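The great marker audit

Every May I decide that this is the year I become a person whose pens work. I own, at last reckoning, 80 of the things, and when the phone rings I still end up writing the message on my hand with an eyeliner.

My neighbour Davina Strachan claims she throws a pen out the moment it skips. I have seen Davina's kitchen drawer and I don't believe a word of it.

The rules for the audit are simple. Everything goes in the teal basket. Each marker comes out, gets its cap off, and has to draw one line on the back of an old power bill. If the line is a colour, the marker lives in the black mesh cup. If the line is a sort of damp regret, it goes in the bin. I allow one retrial for favourites, and I'm afraid pink has always been a favourite.

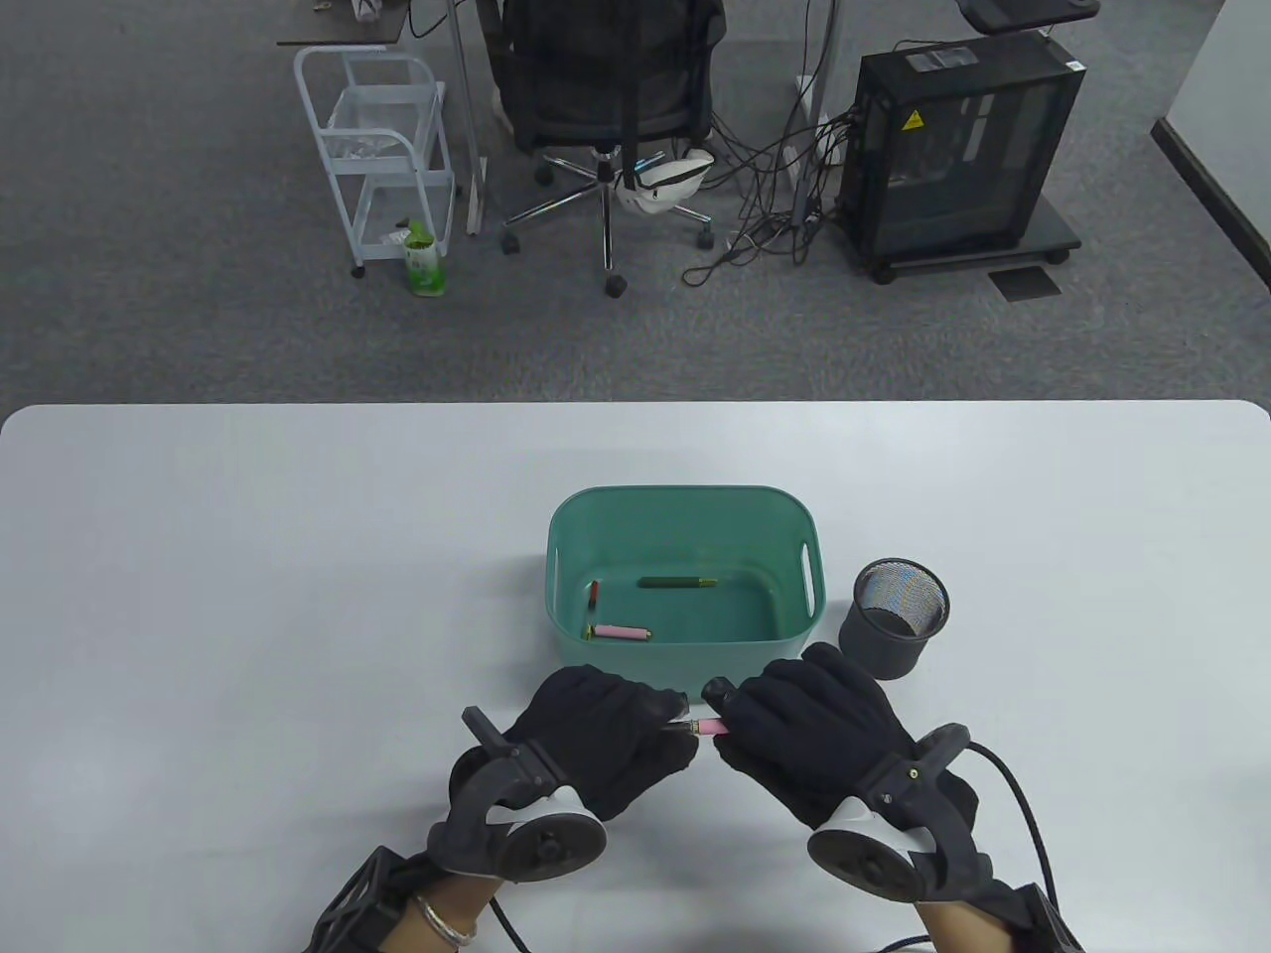

The trouble starts with the caps. Some time in the last few years the whole household stopped matching them up, and Alistair Rennie, who is otherwise a reasonable man to share a house with, maintains that a cap is a cap. It isn't. A slightly wrong cap will sit there looking perfectly respectable while the nib dries to a twig underneath. I found four like that last year and one of them was the good Zustska, which I'd been saving for something (I have no idea what).

Then there's the mesh cup, which I love and which is a terrible design. Anything with a fine nib stored point down goes straight through the holes and gets stuck. I do it anyway. It looks organised from the doorway, and the doorway is where visitors stand.

Jessie Kinnear reckons I should sort by colour, dark to light, like a paint shop. I tried that once and it lasted until 4 in the afternoon, when somebody needed to label a lunchbox.
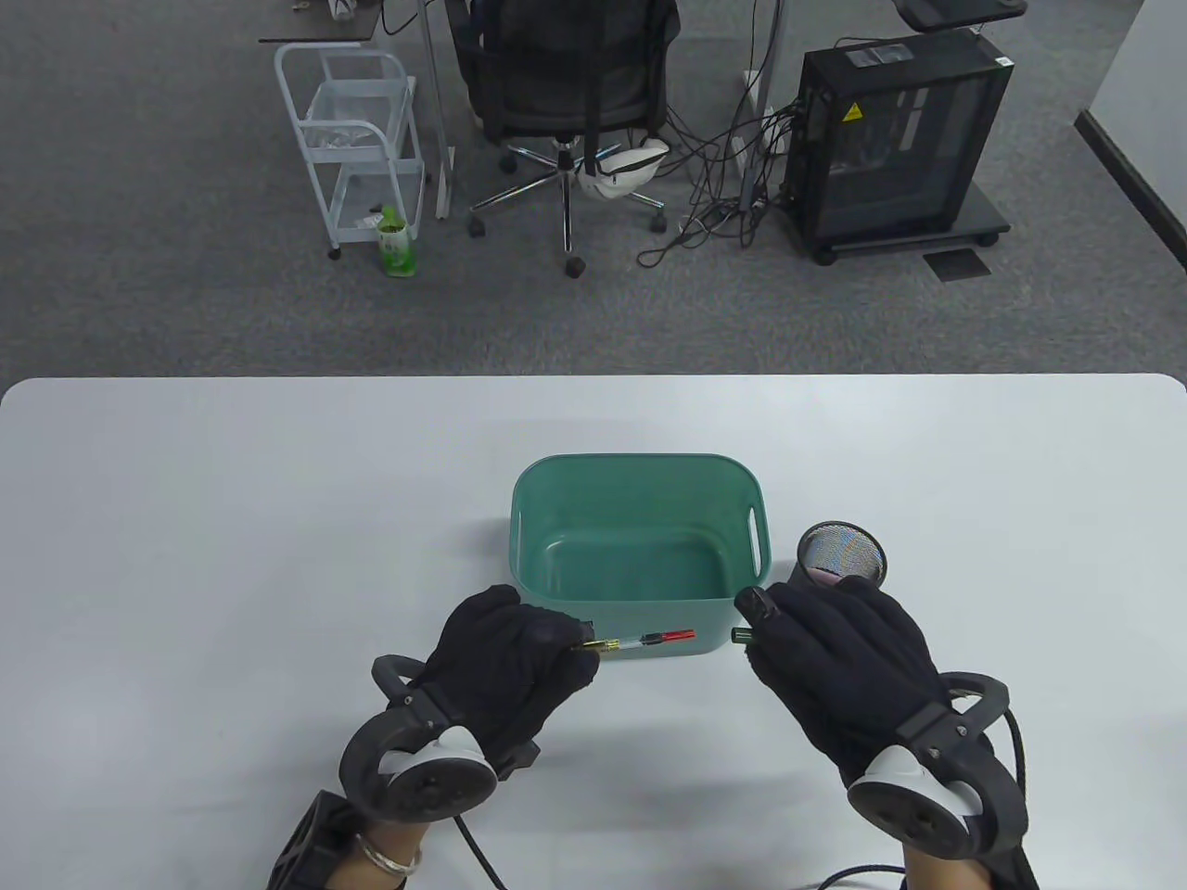
Green and red, with the basket empty.

Highlighters are next. I've been putting off the highlighters, mostly on account of the yellow one that leaked in the biscuit tin.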